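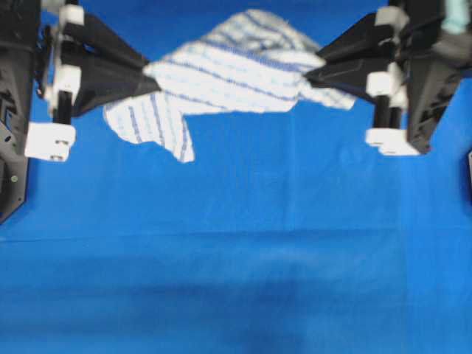

Folding and keeping kitchen towels

Start with the corners. A towel that is picked up by the middle and dropped on the table has to be straightened twice, once to find the edges and again to get them even. Take one corner in each hand, let the cloth hang, and give it one short shake. The weight of the towel pulls most of the creases out.

If the towel has stripes, use them. A woven stripe follows the thread, so when you fold along it you know the fold is straight. The hems are less reliable. On cheaper towels the hem is often sewn a little crooked, and after a few washes one side can end up shorter than the other. When hem and stripe disagree, go by the stripe and let the hem sit where it wants.

The surface

Fold on cloth if you can. On a bare counter the bottom layer slides away while you smooth the top one. An old bedsheet or a flat tablecloth is enough. Choose a plain dark or bright color so the edges of a white towel are easy to see. Fleece is no good, it leaves fluff on everything. Smooth out any big folds in it first, but small wrinkles don't matter.

The fold

For a drawer: lay the towel flat, fold it in thirds lengthwise, then in half, then in half again. Run the side of your hand over it after each fold. Stand the towels on edge with the last fold facing up.

For a shelf: in half lengthwise, in half again, then in thirds from the short end. Put the folded edge to the front.

For a rail: in thirds lengthwise and hang it at the midpoint. A towel in use dries faster if you hang it in half only, or open if there is room.

Thick terry does not like the drawer fold. It springs open. Roll those instead, or keep them on a shelf with something heavier on top.

Washing

Wash kitchen towels apart from clothes. White towels with colored stripes can go at 60 degrees if the label allows it, but do the first wash alone or with old rags. Blue stripes usually hold well and red ones are the ones to watch.

No fabric softener. It coats the cotton and the towel pushes water around the plate. If you have towels that already do this, wash them hot twice with no softener and half the usual detergent, and add a cup of white vinegar to the second wash. Never put vinegar in together with bleach.

The spin speed matters less than people think. I used to run everything at 1000 and now use a lower setting for linen, which comes out with fewer hard creases. Cotton can stay at 1000.

Take them out as soon as the machine stops. Pull each towel by its opposite corners, first one way and then the other, before hanging it up. This squares it again, and most towels will not need ironing after that. If you do iron, do it slightly damp and from the center toward the hem.

Stains

Tea and coffee: cold water right away, then dish soap, then the normal wash.

Grease: dish soap on the dry cloth, worked in with a finger, left for half an hour.

Tomato: rinse from the back with cold water. Hang it in the sun while still wet -- this does more than most stain sprays.

Turmeric: move the towel to the rag pile.

Sour smell: soak in hot water with a few spoons of washing soda for an hour, then wash. If the smell is back the next day, the towel is not drying between uses. Move the hook away from the sink.

How many to keep

Count what you use between two washes and add three. More than that and the ones at the back of the drawer never come out. Put clean towels in at the back and take from the front so they wear evenly.

When a towel gets thin in the middle, cut it across and sew the two outer ends together. The seam can be felt when drying glasses but it is fine for hands and counters. After that it goes to the rag bin under the sink, and after that to the garage.

Loops

Sew a loop on one corner and another on the middle of a short side. Cotton tape is better than ribbon. Four or five stitches back and forth at each end, through the hem and not just the edge of it.

Toon Van der Linden
Last changed 12 Sep 2019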